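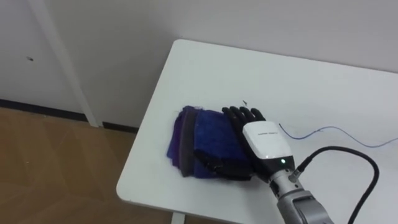 Figure 7.1 Folded cloths, with the edge of each layer showing at the left.

Search this title Go Advanced

CHAPTER 7
Household Textiles and Their Care

Filed under: Home and Consumer Studies > Textiles > Core Chapters

Every household owns more fabric than its members suppose. Clothing is the part that comes to mind first, but sheets, towels, curtains, dishcloths, blankets, bath mats, and upholstery covers make up the larger share by weight. A survey of homes in Tundville, carried out for the regional extension service, recorded 1,476 separate textile items in 26 households, with clothing left out of the count. Most of the families had expected a much smaller figure.

Chapter 6 dealt with the choice and purchase of fabrics. The present chapter takes up what happens to them afterward: how they are washed, dried, stored, mended, and finally discarded. These subjects were once taught mainly as habits, passed from one generation to the next. They are treated in this book as matters that can be studied, measured, and improved.

7.1 Why Fabrics Wear Out

A textile begins to change from the first day it is used. Fibers rub against one another and against skin, furniture, and the drum of the washing machine. Short fibers work loose and collect in the lint filter. Dyes fade under sunlight and are carried off in wash water. Heat shrinks some fibers and weakens others. Taken singly, these changes are too small to notice. Over several years they decide whether a towel still dries a plate or only pushes the water across it.

The term abrasion is used for wear caused by rubbing. It may be flat, as when a sleeve rests on a desk, or it may occur along a fold or edge, as at a cuff or collar. Edge abrasion is usually the more severe of the two. The fibers at a fold are already bent and stand out from the surface, where they take the full force of any contact. For this reason the hem of a curtain often fails while the body of the cloth remains sound.

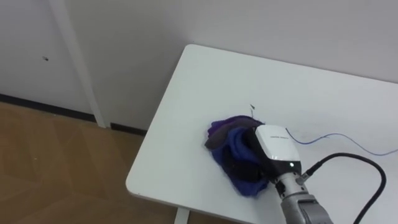 Pile and napped fabrics raise special questions of care. In a pile fabric, such as terry or velvet, extra yarns stand up from the base cloth as loops or cut ends. In a napped fabric, such as flannel, the surface fibers have been brushed up from the yarn itself. Both kinds trap air, feel warm to the hand, and hold a good deal of water. Both also lose their character when they are dried under pressure. A heap like the one in Figure 7.2, with blue fabric bunched together and a darker fold lying over it, has few surfaces open to the air, and any damp cloth left in that shape will dry first on the outside and last at the center. Shaking out each piece before drying lifts the surface fibers and shortens the drying time.

Figure 7.2 Soft fabric in an unfolded heap.

7.2 The Care Label

Care labels state the treatment a fabric is expected to withstand. They give a limit, and a gentler treatment is nearly always permitted. A shirt marked for a hot wash may be washed cool if it is only lightly soiled. Students should note that the label applies to the whole article, including thread, lining, and trim, and that the weakest of these parts sets the limit.

Laboratories test fabrics by rubbing them under a fixed load and examining the surface at set intervals. In the classroom version of this test, used in Activity 7A, a sample is inspected after 400 rubs and again after 1,000. The Flallex hand tester is suitable for this work, although any apparatus that applies a steady pressure may be used in its place.

7.3 Case Study: The Linen Room at Costello House

Costello House is a residential care home in Zoltcombe with its own laundry. Until recently, clean linen was placed on top of the existing piles and taken from the top as needed. The sheets at the bottom were rarely used, while those at the top were washed almost every week and had to be replaced early. The home now loads its shelves from one end and draws from the other, and the linen is checked for thin places each August. As you read the chapter, consider which of the practices described could be applied in a smaller household, and which depend on the scale of the institution.

Key Terms
abrasion, care label, edge wear, lint, nap, pile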